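# Dovard Folding Table, wood top

The Dovard is a work table for people who fold, sort and mend clothes at home or in a small shop. It is made in one height, for a standing person, and it comes in two lengths. We have sold it since we opened the Condness workshop, and it is still the table which we ask customers to try first.

## The top

The top is wood in a light honey color, with the grain running lengthwise. We sand it by hand and finish it with oil, three thin coats. Fabric should move over it easily. On many tables a cotton shirt sticks a little when you pull the sleeve straight, and then the body moves with it and you must start again. On the oiled wood you can pull one sleeve and the body stays.

The edges are rounded on the long sides. This matters more with knitwear than with shirts – a sharp edge can catch a loop and pull it out.

Please note that each top has its own pattern. We can't match a photo or a table you bought before. If you order two tables to stand end to end, write it in the order and we will choose tops that are near to each other in color.

## What fits on it

An adult T-shirt can lie fully open, with both sleeves out, and you still have room for a pile of finished ones. A single bed sheet must be folded once in the air before it goes down. For double sheets we recommend the long model, and for duvet covers a second person.

## How to fold a T-shirt on it

Our customers often ask for the way we show it in the shop, so we write it down.

1. Lay the shirt flat with the front side down. Put it sideways, with the neck toward your right hand if you are right-handed.
2. Smooth it with the flat hand from the middle outward. Do not press. Small creases go away under the weight of the pile, but a deep fold line from the drawer will come back, and for that one you need the iron.
3. Take the two corners of the hem and pull them gently until the side seams are straight.
4. Fold one side to the middle with its sleeve turned back, then the other side.
5. Fold the hem up to a little below the collar, and then once more.

Thin white shirts show everything that is inside them. If the size print shows through at the neck, fold so that the collar is on top and the print is covered by the back layer. For shirts with a small printed logo we fold so that the logo stays in a flat part and not on the bend, for the print cracks there first.

## Models and prices

| Model | Finish | Price |
|---|---|---|
| Dovard Short | Oiled | $564 |
| Dovard Long | Oiled | $596 |

Delivery time is about 4 weeks. The legs are packed separately and are fixed with two bolts each. The wrench is in the box.

## Care

Wipe the top with a dry cloth after use, and with a slightly damp one when there is lint. Do not leave wet laundry on it overnight. Once a year, rub in a spoon of Peltonen oil and wait one day before you put light fabric on it again. We do the tables in our shop every May, but any month is fine.

An iron should not be used directly on the wood. Our Gendov ironing mat covers half of the short model and rolls up when you don't need it. It is sold separately.

Small scratches can be sanded out with fine paper, always along the grain. Oil the place again afterward – two thin coats are enough for a small repair.

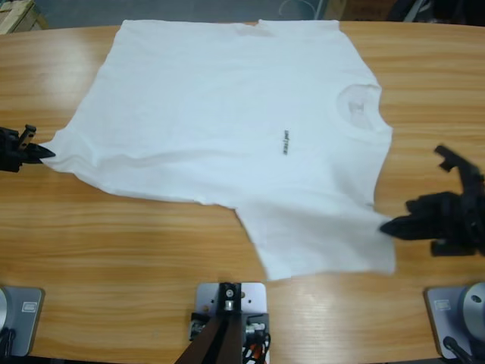

Gifty Sarpong wrote to us that she would choose the long model again, even in her small room, as she can keep the unfolded shirts at one end and never needs a chair for them. She also said that she waited only one night after the first oiling, and a pale pillowcase got a yellow mark which came out at the second wash. She asks us to put the waiting time in bigger letters on the care card, and we have changed the card.

## Questions before you order

**Can the table be made lower?** Yes, we can shorten the legs before delivery. Measure from the floor to your bent elbow and send us the number. Shortened legs can't be exchanged.

**Is it possible to sew on it?** For hand sewing, yes. A heavy machine will leave marks from its feet, so put felt under it.

**Can I return it?** Within the first month, unused and in the original box. You pay the return shipping.

For other finishes, write to the workshop with the model name and your delivery address.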